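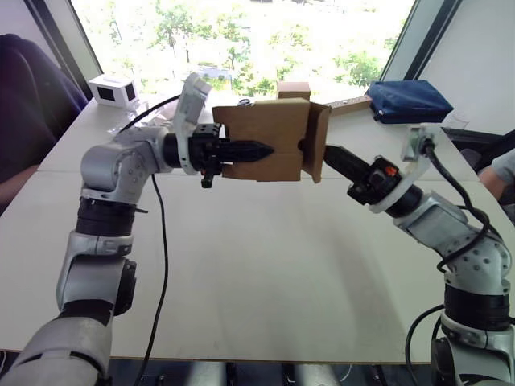
In Praise of the Plain Brown Box

I have moved house three times, and every time I swore I'd throw out the boxes afterward. I never do. There is a stack of them behind my closet door right now, flattened, soft at the corners, and I'm fonder of that stack than of most of my furniture.

So when a packing supply shop called Agbayani opened in Nitcombe, in the old feed store on the Flurkcombe road, I was there in the first week. It stocks 300 kinds of carton and bag, and you're allowed to fold and unfold the samples for as long as you like. I stayed almost two hours. I came home with a bundle of flat cartons, a few kraft paper bags and a roll of tape I didn't need (but it was such good tape!).

What gets me is how much thinking goes into a thing most of us slit open and forget. A carton arrives flat. You push on two corners and suddenly there's a room in there, with four walls and a floor you make yourself out of flaps. Run your thumb along a crease and you can feel where the board was pressed so it would bend there and nowhere else.

Bags are a different pleasure. A good kraft bag is stiff when it's new and goes soft the more you use it, and I like mine best after the fifth or sixth trip, when the rim has gone wavy and the whole thing has picked up that quiet crinkle. I keep yarn in one, and onions in another.

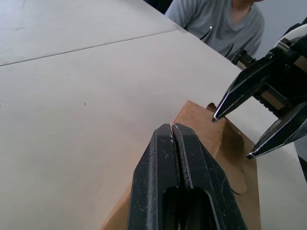 Folding One Well

Clear a table first. A big one if you have it, with nothing on it, so you can turn the box without knocking over your coffee. I used to fold cartons on my knees on the carpet and they always came out slightly twisted -- then they leaned, and whatever I stacked on top leaned too.

Square it up before you touch a flap. Stand the box on its side and look down through it like a tunnel.

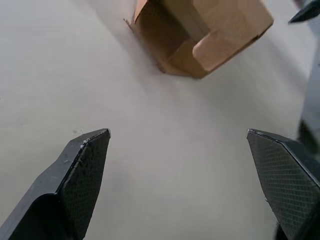 If the opening looks like a diamond, nudge it until the corners are right. Short flaps go in first, then the long ones, and the long ones should meet down the middle with hardly any gap. One strip of tape along that seam, a hand's width up each side, and press it down hard. For books, I add a second strip across the first.

Old boxes want a little more patience. Flaps that have been opened a lot lose their spring and drift wherever they please.
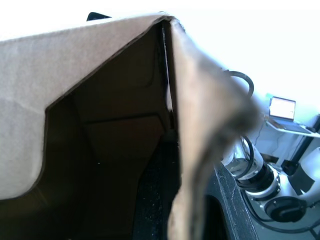 I bend mine all the way back once, firmly, and then they behave. A worn edge doesn't bother me at all, though a soft bottom does, and that box gets retired to holding scarves. My oldest came from a pottery sale in Omardale and still has 1191 penciled on one side, a lot number I suppose. It holds the winter hats until February, and after that the cat has it.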